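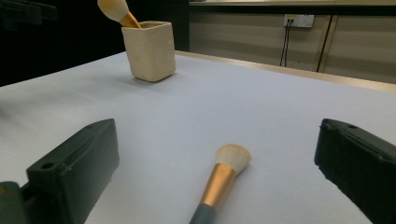

Beril Demirtaş wrote under the previous version of this guide that her group had rushed its first recordings and had to repeat most of them, and she asked that the section on pace be moved closer to the top. The request has been adopted in the present edition.

Recording Demonstrations with the Hand-Held Gripper: Brush and Cup Exercise
Poltby Student Robotics Project – Guide for Participating Groups
Updated 7/1/24

Purpose

Students enrolled in the project record short demonstrations by hand, which are later used to train the Plovasero arm. The present guide covers the exercise in which a makeup brush is picked up from the table and placed in a cup. Groups should complete the safety form and the introductory session before they begin. Each group submits 31 accepted demonstrations.

Pace

Move at a steady, moderate speed from the first moment to the last. A demonstration should take no more than 9 seconds, but groups are not graded on speed, and a calm motion of full length is preferred to a hurried one. Pause briefly before closing the fingers and again before opening them. Sudden corrections of the wrist make a recording difficult to use.

Preparing the Table

1. Clear the white tabletop of personal items, including phones and notebooks.

2. Stand the cup upright, well inside the edge of the table. Leave enough space on every side for the gripper to approach.

3. Lay the brush flat. Its angle should change from one demonstration to the next, and so should its distance from the cup. Groups that always begin from the same position will be asked to record again.

4. Check that the lens is clean and that both fingers open fully.

Recording

5. Hold the gripper over the table with the fingers spread wide and the brush between them. Start the recording only when the hand is still.

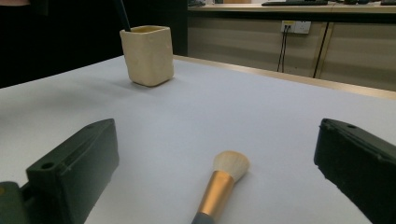

The approach should then be made from above, at a slight tilt, until the fingers are level with the part of the brush to be held. The handle is the preferred place for the grasp. The metal collar is acceptable when the handle cannot be reached, but the bristles should not be squeezed.

6. Close the fingers, pause, and lift straight up until the brush is clear of the rim of the cup.

7. Turn the wrist so that the handle points down. Carry the brush to the cup and lower it in, handle first. If it touches the rim, continue slowly – a light touch does not spoil the demonstration.

8. Open the fingers, withdraw upward, and stop the recording.

9. Repeat the exercise with a brush of a different size. Both sizes must appear in the submitted set, and one brush may be left standing in the cup while the other is recorded.
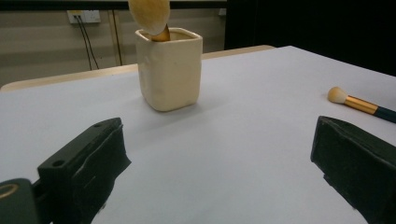

Reviewing and Submitting

Watch every demonstration in full in the Laretti viewer before it is submitted. Mark it as rejected if the brush was dropped, if a hand other than the operator's entered the view, or if the recording was stopped before the gripper had withdrawn. Rejected files are kept in the group folder and should not be deleted.

Name each file with the group number, the operator's initials and the demonstration number. Accepted files go in the Chowdary folder on the project drive. Sets for the autumn round are due by the end of November – extensions must be requested in writing before that time.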